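Skisent Family Support Binder – my review after a whole season with it

Posted January 28, 2020

OK quick one, I have a meeting tonight and I've been promising this since November. Lots of you asked if the Skisent binder is worth the money for a parent group. Short version: yes, mostly. Longer version, keep going.

Background for new readers. I run a small support group for parents of LGBTQ kids. Church basement, bad coffee, folding chairs. My son is gay, he came out at fifteen, I did a lot of it wrong and I had no one to tell me so. The group was supposed to be for people like me back then. For years I ran it off photocopies and whatever was in my purse. Handouts from three different conferences, half of them out of date, one with a phone number that rang at a dentist's office.

So. The binder. 217 pages, three-ring, tabbed. You also get a thin leader's booklet and a login for printable sheets. I paid for mine, no one sent it to me.

What's in it

First section is for the week your kid comes out. Just that week. What to say, what not to say, what to do if you already said the wrong thing. This is the best part by a mile. Short sentences. Big type. Somebody wrote it who has sat at a kitchen table at 2 am with their hands shaking. There's a page on apologizing to your child that I have now copied so many times the corner is gray.

Second section is extended family. Grandparents, holidays, the uncle. Useful, a bit stiff. The sample letters sound like a bank wrote them. We rewrite them in group and that's turned into a good excercise, so fine.

Third is school. Names and pronouns, locker rooms, how to ask for a meeting, how to keep a paper trail. Very solid. One of our moms took the checklist into the principal's office and just went down it line by line. She said having paper in her hands kept her from crying. I believe it.

Fourth is faith. Hm. More on that in a minute.

Last is crisis. When your child is not OK. Plain steps, who to call, what to lock up at home, how to ask the question out loud. I wish it were at the front. Truly, move it to the front. I pulled those pages out and put them in a red folder by themselves and I'd tell any leader to do the same.

How we used it

Every other week, one topic, never more than four pages a night. Any more and people go quiet. We tried reading aloud, no good. Now they get the sheet when they leave and we talk about it next time. Works better, people come back with pen marks all over.

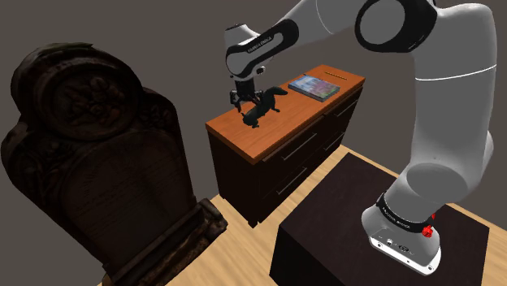

Wood-topped dresser, light gray and white robot arm reaching in over it.

Ngọc La co-leads with me and she tested the trans youth chapter harder than I could. Her daughter is trans and she has read everything. Her verdict – good on the basics, thin on medical questions, and the glossary needs work. A couple of the terms made her wince. She wrote in the margins and mailed Skisent a copy. They wrote back within the week and thanked her, which I'll give them credit for. Whether the next printing has her changes, we'll see.

The complaints

Faith section. Eleven pages for something that's the whole ballgame for half my group. It's kind, it's careful, it says almost nothing. A parent who's been told from the pulpit that loving her kid means sending him away needs more than "seek out a welcoming congregation." Where? We don't have one in walking distance, some of us don't have one in driving distance. I fill in with the Bollell discussion cards, wich are cheaper and go right at the hard verses. If your group is mostly church people buy the cards first.

The rings. Bad. Mine popped by the third meeting and I had the school section all over the parking lot. Moved everything to a heavier binder.

Not enough for dads. There is one page. It has a picture of a fishing pole on it. Come on.

Spanish version is printables only, and not all of them. Two of my families need it. I don't love asking someone's teenager to translate the crisis page, so we paid somebody to do it.

The login. Kicks you out constantly. Download everything on day one and save it somewhere.

Compared to the others

I've used the Chowdhury parent workbook too. Prettier, and one person alone at home would probaby do better with it. Lots of journaling space. In a group it drags, everybody's on a different page. The Ulosbridge kit is more for teachers and counselors, I looked through a borrowed one and gave it back. Fine for what it is. If you're sitting in a circle with scared parents, Skisent is the one I'd carry in.

Who shouldn't get it

If you're one parent, just found out, don't buy a binder. Go hug your kid. Then find a group, and ask the leader for the first-week pages. If they don't have them email me and I'll tell you what I tell everyone in my own words, free.

If your group has been going for years and everybody's settled, you won't need most of it either. It's for newcomers and the people who greet them.

Rating

4 out of 5. Loses one for the faith pages and those rings.

Going to keep using it. We had a father at the last meeting who didn't say a word all evening, took the apology page, folded it up small and put it in his shirt pocket. Next meeting is the usual time, side door, the front one's locked. Somebody please bring cups.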